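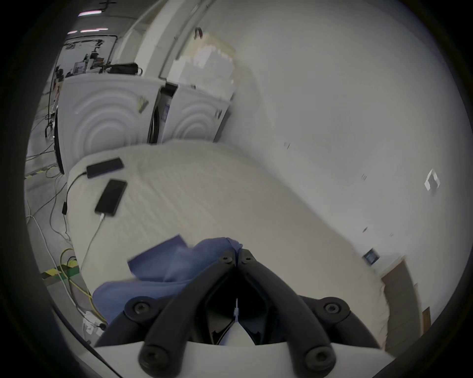

Blue cloth on the white quilted mattress, phone and power bank at the back

How do I clean a quilted mattress cover that doesn't come off?

Posted by Kinga Dobos, 26 November 2019

I have a white mattress with a quilted cover, fine ribbed texture, no zipper anywhere. It is a Plolstead, bought secondhand, and there was no care leaflet with it. The cover is sewn on. I want to freshen it up before my sister comes to stay in January. There is a faint yellow patch near the foot end and a general stale smell. I have been going over it with a soft cloth and plain water and I can't see much change. Can I use more water, or will it soak in? Also, is dish soap okay on this kind of fabric?

Gergely Jakab
Don't use more water. Foam takes days to dry out inside. Vacuum it first with the upholstery tool, both directions, and go slowly along the stitching. Then sprinkle baking soda over the whole top, leave it overnight and vacuum again. For the patch, put 2 drops of dish soap in 500 ml of cool water, wring the cloth out hard and dab. Go over it again with a clean damp cloth to get the soap out, then stand the mattress on its side near an open window. Check the color of your cloth too – a new blue one can bleed onto white. Rub it on a wet paper towel first.

Consolacion Tan
I had the same trouble and just bought a zip-on protector. It washes at 100 degrees F and you stop looking at the patch.

Lilla Bozsik
Agree with Gergely on the baking soda. I'd skip the soap if the patch is old. Mine didn't move after three tries, so I turned the mattress around and put the foot end under the pillows. Take your phone and chargers off the bed before you start, the powder gets into the ports.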